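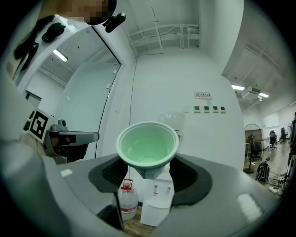 Hello, and welcome to Ferico. I'm Freya Fothergill, and I write software that decides how a gripper should get hold of something it hasn't met before. That covers a bit of perception, a bit of planning and a lot of staring at logs. My week tends to revolve around very ordinary objects, and a light green plastic cup is a good one to explain it with. It's wide at the rim and narrow at the base, so a grasp that suits the top is far too loose lower down, and the planner has to know which bit of the cup it's talking about. Put a clear plastic bottle right behind it and the perception side has its own headache, as you mostly see whatever is on the other side of the bottle. I could talk about cups all day (my family have asked me to stop).

We're a small company – six of us – and we started out in a unit above a tile showroom in Gikport. Roy Oakley and I had worked together before, writing control code for packing lines, and we were both fed up with spending weeks tuning a program for one product and then starting again when the box changed shape. Roy still does our control work. If an arm slows down nicely before it touches something, that's his doing, and if it doesn't he'll be at his desk until it does!

Phyllis Rudd looks after perception. She came to us from mapping software, of all things, and she brought a very healthy suspicion of any sensor that claims to be certain. Our pose tracker is mostly hers. It reads square printed markers, works out where everything is relative to everything else, and then tells the planner how much it trusts its own answer. That last part took the longest to get right and I think it's the best thing we've made.

The planner itself is called Odo. I'd love to say there's a story behind the name, but Wouter Coppens typed it into a blank folder one evening and it stuck. Odo takes a list of possible grasps, throws out the ones the arm can't reach, and ranks what's left. The first version needed 300 milliseconds to do that. Wouter got it down to 33, mostly by deleting code I'd been rather proud of.

Then there's Zaid Hattar, who builds our tooling. He wrote the replay viewer, which lets you scrub back through a run and see what the software believed at each moment next to what the camera saw. We have more than 535 recorded runs in our regression set now, and every change to Odo gets played against all of them overnight. I come in with my tea and read the list of what broke. Some mornings it's a long list.

Bélanger is our other product, a calibration tool for people who already have an arm and a camera and just want the two to agree. You can use it without Odo, and plenty of people do. The new release came out on Thu 20 April and the setup guide is finally readable – thank you to everyone who complained about the old one.

If you'd like to talk to us, use the contact form and tell us what you're trying to pick up. We read everything, though replies can be slow in November when we're getting the winter release ready.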